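资源中心 > 论文选读 > 旧计算机拆解与部件再利用 > 第3节

打印本页 | 用电子邮件发送

3 主板的检查与拆解顺序

在上一节里，我们说明了旧计算机从哪里来，以及它们在 Ernville 工作间怎么登记。本节讨论机箱打开以后的工作，重点是主板。我们认为这个阶段对部件的再利用率影响最大，可是在以前的文献中，它常常只用一句话带过。

3.1 对象和准备

本研究一共处理了175台台式计算机，由 Haverford 的两个办公地点在七月交来。机器的型号不统一，所以我们没有按照型号分组，而是按照主板上处理器插座的状态分成3类：插座上有处理器；插座空着，触点外观完好；插座空着，触点有可见的损伤。第三类不进入再利用的流程，只作为材料回收。

每台机器先断开电源线，放置一夜，然后打开侧板。工作台上铺防静电垫，操作的人戴接地腕带。螺钉按照位置放进分格的盒子里，盒子的编号和机箱的编号相同。这个做法比较慢，但是在重新装配的时候可以避免用错长度的螺钉。Golob 在 Skonum 的早期记录里用一个公用的盒子，后来他自己也放弃了这个方法。

3.2 先观察，后接触

检查的第一步不使用工具。操作的人从机箱开口的一侧看主板，把下面的内容写在登记表上：内存插槽里有没有内存条，纽扣电池在不在，处理器插座是空的还是有处理器，插座的压盖是打开还是合上，散热片有没有缺少。图2中的主板属于“插座空着”的情况，内存插槽也没有安装内存条，但是纽扣电池还留在电池座里。
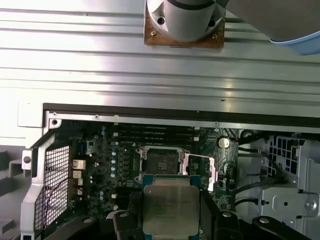

图2 打开的机箱与主板。处理器插座为空，压盖抬起；纽扣电池位于内存插槽右侧。

这样的主板在登记时需要特别小心。压盖抬起的时候，插座的触点直接暴露，工具或者螺钉掉下去就可能造成损伤，而这种损伤用眼睛不容易发现。因此我们规定，凡是压盖打开的主板，在登记完成以后马上装上塑料保护盖，没有保护盖的时候就把压盖轻轻合上，但是不锁紧。规定实行以前，我们有6块主板在拆解过程中从第二类变成第三类。规定实行以后，没有再记录到同样的情况。

纽扣电池的处理放在第二步。电池取出以后单独测量电压，不跟其他金属件放在一起。电池座的弹片比较脆弱，所以我们用塑料的撬片，不用金属螺丝刀。

3.3 小型散热片和接口

主板上的小型散热片（图2左侧有三个，铜色，上下排列）通常留在原来的位置。最初我们希望把它们拆下来分类，因为铜色的零件在材料回收时看起来比较有价值。但是颜色不能说明材料，也有表面处理成这种颜色的铝件。而且散热片跟芯片之间的固定方式各不相同，强行拆下会使主板失去再利用的可能。现在只有第三类主板才拆散热片，拆下以后用称重的方法判断材料。

后侧的接口主要看外壳有没有变形。接口颜色也写进登记表，这个信息对功能测试没有直接的帮助，不过在查找同型号主板的时候很方便。

3.4 关于登记表的讨论

登记表由两个人分别填写，然后比较。不一致的地方多数出现在“触点外观完好”这一项。我们的理解是，这一项受到照明角度的影响：光从正上方来的时候，插座区域很暗，弯曲的触点和正常的触点差别很小。Voka 工作间使用可以移动的侧光灯，两个人的结果比较接近。由于两个工作间的操作人员不同，我们还不能把这个差别完全归于灯光，第5节会再讨论这个问题。

另外，机箱内的灰尘在本研究里没有作为单独的项目。如果灰尘盖住了元件的标识，操作的人用软毛刷清理以后再填写，并且在备注栏写明“已清理”。

最后更新：1月11日，星期二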